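Ticket 606: Right gripper pose drops out during desk episodes
Project: Kisorus
Opened by: Yiğit Ekinci
Status: open, waiting on retest

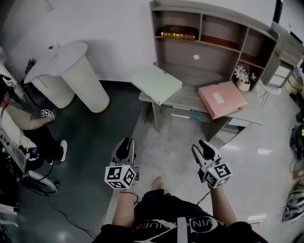 Right-hand pose goes missing partway through an episode and comes back a second or two later at a slightly different spot. Left hand is fine. Seen in 15 episodes of the box task in May, all at the gray desk with the hutch. Both marker cubes have their green dot on at the start position, with the fingers slightly open and pointing at the desk, so I don't think it's a dead cube. The thin cable on the right runs back along the forearm and I suspect it pulls on the gripper when the arm reaches for the pink box.

Tried so far:
Restarted Catovard, no change.
Recalibrated both grippers, no change.
Swapped the right cable for a spare. Two clean episodes, then the same dropout.

Next:
Tape the cable at the elbow with some slack and record the task again.
Send the logs to Bolow if it still drops.

Please keep the bad episodes out of the training set until this is closed. I tagged them "right_lost".

Update, 4:40 pm: tape is on, retest not run yet.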